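2026年4月8日

早上到得很早，走廊里的灯还没有全开。我先烧了水，然后坐下来改预算表。这张表从上个星期起就在我的电脑里，每天打开，每天改一点，每天关上的时候都觉得差不多了，第二天再看又觉得不行。我用中文写日记已经很久了，可是写到钱和设备的时候，还是常常要查词典。“折旧”这个词我查过很多次，今天又查了一次。

Wandwood这个项目到十月要交第一份中期报告。报告里要写买了什么，为什么买，用了多少。也就是说，现在不买的东西，到那个时候就没有数据可以写。可是现在买错的东西，到那个时候也要写，而且要写得很体面。所以我这几天的心情比较谨慎，连午饭都选最普通的那一种。

昨天晚上Fondero的报价终于来了。我本来以为只有一页，打开以后很长，前面是商务条款，后面是配件清单，中间夹着一页我看不懂的运输说明。最重要的一行是指尖：一副可以更换的软指尖，438欧元，不含税。我第一次看的时候以为是一盒，就很高兴，想这个价格可以接受。后来看到单位那一栏，写的是“副”。我把眼镜摘下来擦了擦，再看，还是“副”。

一副指尖438欧元，我心里不太舒服。当然，我明白它是认证过的材料，可以碰食品包装，也可以清洗。但是它会磨损。卖的人说寿命看使用情况，这句话等于没有说。我给他们写了邮件，问有没有磨损的测试记录，哪怕是他们自己内部的也行。我的邮件写了三遍，第一遍太生硬，第二遍太客气，客气得好像我求他们把东西卖贵一点。第三遍发出去了。

Hamel那边的报价便宜一些，可是交货要40天，而且他们的指尖要配一个转接板，转接板另外算钱。把转接板加进去以后，两家的差别就小了很多。我在表里给Hamel单独开了一列，叫“隐藏费用”，后来觉得这个名字不礼貌，表是要给别人看的，就改成“附加项目”。意思是一样的。

上午余下的时间我在实验台旁边坐着，一边看手臂做桌面整理的任务，一边在纸上记要求。我的习惯是不坐在办公室里写设备要求，坐在办公室里会写出很多漂亮而没有用的话，比如“夹持稳定可靠”。在台子旁边就写得具体：瓶身是圆的，会滚；软的塑料瓶夹得太紧会变形；碗的边很薄，手指应该从哪个方向下去；腕部相机离东西这么近，动起来的时候画面就糊了，糊的时候识别软件怎么办。

最后这一条我在纸上画了两条线。相机一直不在预算里。去年写申请的时候，我们觉得原来的小相机够用，申请书里有一句话是我自己写的：“现有视觉设备可继续使用。”现在读这句话，我觉得当时的我写得太有信心了。

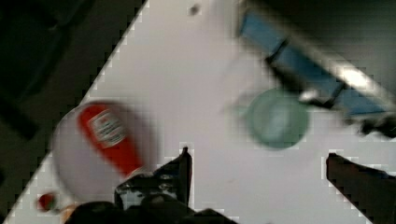
同事看完我的预算草稿，问我为什么不先把相机的钱留出来，再去谈指尖，指尖贵一点便宜一点都是小事，看不清楚的话，多好的手指也是白买。她还说，Trakgate的订阅费每年都会涨，我在表里按同一个价格一直写到最后一年，财务的人一眼就会看出来。

她说得有道理，我当时却有一点不服气，回答说涨价的幅度谁也不知道，我怎么写。她说那就写一行“价格变动预备金”，写了以后别人最多觉得你小心，不写别人会觉得你没有想到。我回到座位上就加了这一行。加上以后，总数超过了我们能用的钱，于是我又要从别的地方减。

关于Trakgate，我应该在这里记清楚，免得过几个月自己也忘了。它是管数据和排任务的软件，手臂每做一次，就存一份记录，可以按物品、按日期、按结果来找。我们现在用的是试用版，到期以后有基本版和团队版。基本版只能连一台手臂，团队版可以连很多，价格也不是一个级别。我们现在只有一台手臂，按理说基本版够了。但是申请书里写了“为第二台设备预留接口”，这句话也是我写的。我发现去年的我给今年的我留了不少作业。

中午没有出去，在楼下买了面包，回来一边吃一边看Trakgate的条款。条款里有一段说，从基本版换到团队版的时候，已经付的钱可以折进去，但是要在付款后一定的期限里提出。这一段我用黄色标出来了。如果是这样，先买基本版，等第二台手臂定下来再换，就比较划算。问题是第二台手臂什么时候定，我不能决定，上面也还没有人给我回答。我打算明天写信去问，信要写短一点，上次那封太长，我猜没有人读到最后。

下午把表重新做了一遍。我把所有的东西分成3类：现在必须买，十月以前应该买，有钱再买。这个分法很普通，可是做完以后，我自己看着清楚了许多。

现在必须买的：软指尖2副，一副装上，一副备用。以前我写的是多买几副，想着量大也许有折扣，后来问了，Fondero对这么小的数量没有折扣，那就没有理由多买。转接用的螺丝和定位销自己去仓库找，不走预算。台面的防滑垫也在这一类，颜色要浅，最好跟现在的白桌面差别不要太大，不然以前存的记录和以后的就不好放在一起比较。

十月以前应该买的：腕部的新相机，快门要快，体积不能比现在的大，否则手指伸进碗和瓶子中间的时候会碰到。还有照明。照明这一项我以前从来没有想过，桌子上很亮，桌子外面很暗，相机夹在中间，自动曝光就会来回变。一盏好的灯不贵，我先写在这里，也许可以提前到第一类。Trakgate基本版也在这一类，试用期结束以前要付。

有钱再买的：力传感器。写下这几个字的时候我有点难过，我最想要的就是这个。瓶子里装的东西多少不一样，捏上去的感觉就不一样，没有力传感器，只能靠电流去猜。我跟供应商要过一次价格，看完以后就把那封邮件放进了一个专门的文件夹，文件夹的名字叫“以后”。

做表的时候还有一件小事。我在“物品”那一栏写了练习用的东西：调料瓶、碗、工具盒、杯子。写完想起来，这些东西也要花钱，也会坏，可是从来没有人给它们做过预算，都是谁有空谁去超市买，回来也不报销。我觉得这样不对。一个番茄酱瓶子的价钱当然很小，但是如果换了牌子，标签变了，形状变了，前面的记录就要注明。所以我加了“耗材及练习物品”一行，数目很小，财务大概会笑我。笑也没有关系，这一行我要留着。

为了这一行，我去翻了超市网站，比较不同的碗。透明的、半透明的、不透明的，对相机来说是完全不同的东西。我们台上那种半透明的绿碗，肉眼看很清楚，在相机里里面是一团雾一样的颜色，深度读出来有时候也奇怪。如果将来的测试要公平，应该每一种都准备。可是每一种都准备，柜子就放不下。柜子也是设备吗？我想了一下，没有把柜子写进去。

傍晚的时候Fondero回信了，比我想的快。关于磨损，他们说可以提供一份测试摘要，但是要先签保密协议。关于价格，他们说这个季度之内有效。关于交货，他们说有现货。信的最后有一句“期待与贵方长期合作”，我每次读到这种句子，都不知道应该怎样回答，我的中文课本里教过一种回答，太隆重了，像结婚。我只写了“谢谢，收到”。写完又觉得太短，加了“我们会尽快讨论”。

保密协议要给法务看，法务一般要等。我算了一下时间，如果法务很慢，Fondero的现货也就没有什么优势了，跟Hamel等40天差不多。这样的话，也许可以不要那份测试摘要，直接买，自己测。我们有手臂，有瓶子，有碗，让它夹一个晚上，看指尖变成什么样子就知道了。这样测出来的结果还可以写进中期报告。我越想越觉得可以，在本子上写了“自己测磨损”，旁边画了一个问号，后来把问号擦掉了。

需要想的是夜里运行的安全规定。没有人看着的时候手臂能不能动，我记得规定里写了不可以，除非有围栏。围栏我们没有，围栏又是一笔钱。那就白天测，分几次做，有人在旁边。慢一点，但是不用买围栏。今天我第一次因为规定省了钱，平时都是反过来的。

下班以前，同事又过来看了一次表。她看到照明那一行，说她家里有一盏多余的台灯，可以先拿来试，试了再决定买什么样的。我说台灯会闪，相机看得出来。她说那也要试了才知道会不会闪。我没有再反对，我今天已经反对她一次了。

回家的路上我还在想“副”和“盒”的事情。以后看报价，先看单位，再看数字。我把这句话写在表的第一行，用很小的灰色字，打印的时候打不出来，只有我自己看得见。

明天要做的事：问第二台手臂；量一下腕部到指尖的距离，新相机的尺寸要用；去仓库找螺丝；把总数再减一点。减哪里还没有想好，预备金那一行我不想动，防滑垫可以问问有没有小一号的。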